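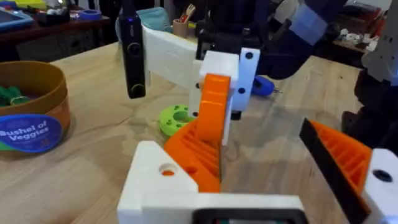 How often do the printed fingers on a gripper need to come off for a clean?

Every 28 hours of running is what I've settled on, and sooner if something soft starts slipping out. It's a ten-minute job once you know where the screws are, so please don't save it up for a big spring clean like I did in my first year. By then the fluff had packed itself into the ribs and I was at it with a cocktail stick all evening.

I've had a few messages since my last page on bench drills asking what I do to keep the two-armed machine going, so I've pulled all my notes together. Mine is the Tillico pair, white printed bodies and orange fingers, and it lives on a wooden table in the back room at Mirkdale where it picks up toys and tools and puts them down again all day long. If yours is a different make, most of this will still do. Screws are screws.

Before you touch anything

Park both arms low with the grippers open. Then switch off at the wall, and wait for the little lights to go out. The arms on mine go floppy when the power drops, so I fold an old bath towel underneath and hold the wrist with one hand while I reach for the switch with the other (get a switch you can reach! mine used to be behind the shelving and I did a lot of undignified stretching).

Clear the table as well. Toys, screwdrivers, rings, the tub of veg, the lot goes on the other table. I've dropped a finger screw into a tub of toy vegetables and it's no fun at all tipping them out one by one.

Cleaning the fingers

Undo the screws at the root of the finger and wiggle it off straight. Don't twist. The lattice is lovely and springy in the direction it's meant to bend, and it really doesn't like being wrung out like a dishcloth. Warm water, a drop of washing-up liquid, an old toothbrush. Keep the water at hand-wash heat or you'll have a banana shape by the time you've dried it. I know someone will ask about the dishwasher: I tried it with a spare, and the spare went in the bin.

Shake off the drips, stand the fingers tip up in a mug and leave them overnight. If you're in a rush a hairdryer on the cold setting will do.

While they're drying, go over the inside of the gripper with a dry paintbrush. A cheap half-inch one is fine. Brush outwards, and don't be tempted by a can of air, which just drives the dust further into the gears and makes them crunchy.

Grip strips

I use a thin rubbery strip along the gripping edge and it's the part that wears first. When it goes shiny, it's had it. Peel it off slowly from the tip end, take the gum off with a bit of white spirit on a rag (try it on a spare print first, some plastics go sticky), wash, dry, and put the new strip on in one go without stretching it. If you pull it tight it'll creep back over the next day or two and leave a bare bit at the tip, just where you want it most.

I buy the Orakzai tape off the roll. It's sold for stair edges and it's a bit wide, so I cut it down with a metal rule and a new blade. Press it on, then clamp the finger lightly between two scraps of wood with baking paper on either side and go and have your tea.

Putting the fingers back

Run the screws in by hand until they just touch, on both fingers, before you tighten any of them. Then close the gripper by hand and look at the tips from the end. They ought to meet flat. If one's riding high, slacken off, nudge, and try again. Tighten each one a little at a time, going back and forth, and stop when it's snug. You're screwing into plastic! I stripped a hole with my very first go and had to print the whole body again.

A dab of nail varnish over each screw head stops it shaking loose. Pick a daft colour and you'll see a crack in it from across the room, and a cracked dab means the screw has moved.

If you have stripped a hole, you needn't reprint straight away. Cut a sliver off a plastic cable tie, drop it in the hole and run the screw back in. Mine held for most of January like that. It's a bodge, so put a new body on the printing list all the same.

Printing spares

Fingers are cheap and waiting for them isn't, so I keep a pair in a freezer bag with the screws already in with them. Print them on their side so the ribs come out in one piece. Stood on end they look smarter but they snap between layers the first time the gripper catches the table. I print the fingers in the bendy Hikora filament and the bodies in ordinary stiff stuff, and I dry the bendy one in the airing cupboard for a night first, otherwise it comes out all whiskers. If you get whiskers anyway, wave a lighter past them quickly, outdoors, and don't linger.

Write the date on the inside face in marker. Last set that went on mine says 15th February and I'll be glad of that when I'm trying to remember how old they are.

Wires

More of my breakdowns have come from a tired wire than from anything clever. With the power off, move each joint from one end of its travel to the other by hand, slowly, and watch the cable all the way. You want a soft loop at each joint, never a straight line and never a kink. If it goes tight at any point, cut the tie and give it a bit more.

Use the hook-and-loop sort of cable wrap near the moving parts. Zip ties are all right on the fixed bits but trim them flush, and I mean flush, with proper side cutters. I've got a scar on my thumb from one I left with a whisker of a tail.

Push every plug home with your thumb once a month. You'll feel the one that's been creeping out.

The little cameras

A lens cloth for glasses, folded to a point, breathe on the glass, one gentle wipe. Don't use kitchen roll. Don't use your jumper either (I have, and there's a swirl in one to prove it). When you've had a camera off, put a pencil line on its bracket before you loosen it so it goes back at the same tilt. A camera that has drooped even slightly will have the arm reaching for a spot next to the thing it wants, and you'll spend an afternoon blaming the motors.

Zhuoran Wan wrote in after the last page with a better tip than any of mine: stick a small cross of painter's tape on the table where it'll always be in view, take a snap from each camera on a good day and keep the prints in a drawer. When something seems off, take another snap and lay it next to the old one. If the cross has wandered, there's your answer, and you haven't undone a single screw. I've done this ever since, and blue tape shows up nicely on pale wood.

Painter's tape is handy all round, by the way. It comes off without leaving gum, it takes pencil, and it'll hold a cable out of your way while you've got both hands busy.

Squeaks, clicks and sulks

A squeak as the gripper closes is nearly always dry gears. Put the tiniest smear of white grease on with a cocktail stick, open and close by hand a few times, and wipe off whatever squeezes out. Oil is no good here, it runs down the fingers and then everything slides out of them.

A click once per turn is a bit of grit or a chipped tooth. Brush first, look second. I use my phone torch held low and sideways, which makes a chip stand out a treat.

If one arm sags or sulks after a long session, feel the joints with the back of your hand. Warm is fine. If you'd rather not keep your hand there, give it half an hour off and look for something rubbing. When mine did it the trouble was a cable wrap wedged in the elbow, and I'd already ordered a new motor!

If both arms are slow together, don't look at the arms at all. Look at the power supply and the socket it's in. I had mine sharing an extension lead with a fan heater for a whole winter, bless me.

The table

A bare wooden top is kind to the fingertips but it does shift. Check the bolts that hold the machine down whenever you do the fingers, and lean on the table to see if it rocks. A folded bit of card under a leg works for a day and then squashes; a slip of hard plastic cut from a milk bottle lasts far better. I wipe the top with a barely damp cloth and no polish. I put beeswax on once, it looked gorgeous, and every single toy skated away the moment it was touched. It took a lot of sanding to get back from that.

What I keep in the box

Hex keys on a ring, with the one that fits the finger screws painted red. A stubby screwdriver. Paintbrush, toothbrush, cocktail sticks. White grease in an old lip balm pot, labelled, please label it. Grip strip, rule, blade. Spare fingers in their bag. Hook-and-loop wrap. Nail varnish. A magnetic dish for the screws, the sort garages use, although mine is a jam jar lid with a fridge magnet glued under it and it does very well.

And a notebook. I write down the hours off the counter each time I do a job. The gears in my left gripper lasted 700 hours, which I thought was poor until I found that I'd mounted it a hair crooked, and the right one is still on its first set. I'm not a tidy person but I do keep that up.

Next time I'll do swapping a wrist motor, with the wiring, as soon as I've managed one without having to take it all apart again because I'd left the washer on the windowsill.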